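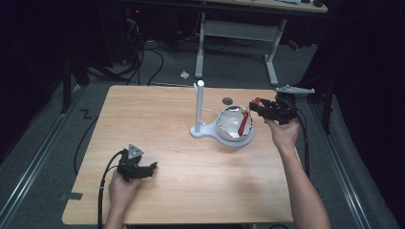
Week four is product stands and holders, and I've been looking forward to this one! A stand is a lovely thing to study, as it has one plain job (hold something up, or hold it still) and every decision the designer made is out in the open. Start with the footprint. A round base is the lazy choice, and plenty of good stands have one, but look at the white stand on the table, with its keyhole-shaped base that swells into a circle at one end. The glass bowl sits in that circle, well clear of the pole, and the pole gets a rounded cap and one small peg partway up. Four features, all one colour, and I could talk about them for the whole hour.

Balance first. Weight placed off to one side wants to tip a stand over, and the base has to reach out under it. Put your finger under the load in any drawing and go straight down – if you land outside the base, you have a problem. The Clunlow stand in your readings gets this wrong on purpose and makes up for it with a heavy steel plate. We'll argue about whether that was worth it.

Next, the cradle. Glass is slippery and it shows every scratch, so think about where the two parts touch. A shallow lip will centre a bowl nicely. A deep one grips better but is a nuisance when you want to lift the bowl out with one hand. Try both in cardboard before you go near the workshop.

Then pegs and hooks. Short pegs look tidy and drop things; long ones catch sleeves. Aydoğan's chapter on hanging hardware is wonderful on this (start at the section on angles, the history can wait).

For the tutorial, bring:
a bowl or cup you use at home
a ruler and soft pencil
scrap card, any colour

You'll have 60 minutes to draw and fold a base for your own bowl, full size. Rough is fine. Mark the centre of the load on your drawing and leave your folding lines in.

Readings are on the shelf under call number 1279, and the Jollness catalogue is there too – flip through it for the bases alone.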